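The Drawer Report: Do You Need a Styling Comb?

A monthly look at the small stuff that fills up our bathrooms, from the Jiltton Tenants' Newsletter 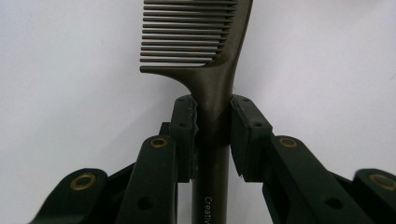
What we were promised

Every October the advice starts up again. Dry air, wool hats, static, and therefore you must go out and buy a new comb. The Skurkitz catalog that landed in our lobby had 30 of them in it, and if you took away the color names I doubt many of us could have told half of them apart. Bronze seems to be the one this year. I will admit it looks nice, in a matte sort of way, but it is still plastic, and hair does not care what color the plastic is.

Long teeth, narrow handle

I do have some time for this shape. Long teeth with rounded tips get through thick hair without scratching your scalp, and a thin straight handle is easy to hold when you're working at the back of your head where you can't see. Past that I get doubtful. I have read that a comb like this adds volume, cuts down on breakage and "wakes up the roots." I would like to meet a root that has been woken up.

I used one every morning for 15 days and then went back to the old black one from the drugstore. My hair looked the same. A neighbor on the fourth floor swears hers changed everything, but she also got a haircut that month, so make of that what you like.

Words on the handle

Small white lettering along the handle usually means somebody wants to charge you more. "Creativ" is as far as I got with this one and it did not make me feel any more so. Printing like that sits right where your fingers go, and on the combs I've owned it was the first thing to wear off.

Cleaning, which does matter

Here I have no quarrel with anybody. An evenly spaced comb is simple to clean and most of us still don't bother. Pull out the hair, put the comb in a sink of warm water with a squirt of dish soap, leave it for 15 minutes, then run an old toothbrush between the teeth. Rinse and lay it flat on a towel. Skip the boiling water – plastic can warp – and skip the special comb-cleaning spray that Hendriks keeps by the register.

Before you buy

Look in your drawer first. I found two combs in mine that I had forgotten about, one of them with every tooth still in place. If you have extras in good shape, wash them and drop them in the Ava swap box outside 412. The box goes away at the end of the month. Hair dryers and anything with a plug should go to 511 instead.

Next month: shower caps, and whether the expensive ones keep out any more water than the free ones from a motel.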